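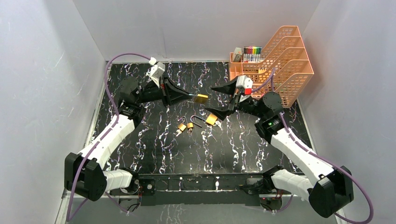

Masumora Mounts: second progress report on the small shop grant

Period covered: spring through the end of August

We said in the first report that the motor mount line would be our main job this summer, and it was! The swap kit for older compact pickups is finished, tested in two of our own trucks, and selling. We are really pleased with how it came out, and most of this report is about how we got there and where the grant money went.

Design and fit

The first set of brackets sat too far forward. The oil pan cleared the crossmember on paper, but once the full weight of the engine was on the rubber it dropped enough to touch under hard braking. We moved the driver's side bracket back, added a gusset, and drilled the holes slightly oval so there is some room to shift things during the install. The second set went in on a Sunday afternoon with one jack and no swearing (well, very little). Both trucks now idle smoothly and the shift lever no longer buzzes in third, a problem we had been chasing since before the grant.

The passenger side is the same part we showed you in the spring, apart from a larger weld area at the base. Customers who bought the early version do not need to replace it.

Production

We cut and welded 300 bracket pairs in this period. Of those, 236 have shipped. The rest are on the shelf or at the powder coater, except for one small batch we held back when the coating came out thin around the bolt holes. Those will be stripped and done again at the coater's expense.

The new welding fixture is the best thing we have bought in years. A pair used to take most of an hour to clamp, tack, check and finish, and it now takes 20 minutes, with far less grinding afterward. The fixture came from Leung, and they were good enough to change the clamp spacing after we sent them our drawings. Delivery was three weeks behind the date we gave you, so May was slower than planned. We caught up in July.

Road testing

The two shop trucks have covered 1226 miles between them on the new mounts. That includes a lot of stop-and-go driving, one long trip over the pass with a loaded trailer, and plenty of bad gravel. We pulled the mounts at the end, cleaned the welds and went over them with dye. No cracks. One lock nut had backed off a little, so the kit now comes with flanged lock nuts and a torque figure printed on the instruction sheet.

Sales and feedback

Most orders still come through our own site, but Sedaseo started carrying the kit in July and has already reordered. The most common question is whether the factory rubber can be reused. It can, if it is not torn or soaked in oil, and we have added a picture of a bad one to the instructions.

Spending

The fixture and steel came in on budget. Freight ran over, and we covered the difference from sales. The money set aside for the Drudar bracket has not been touched.

Next period

The Drudar transmission bracket is next, and we can't wait to get going on it! A cardboard template is made and the first steel one should be cut soon. We also need to find a second coater, redo the instruction sheet with larger drawings, and decide whether the kit should include longer ground straps. Several customers have asked for them.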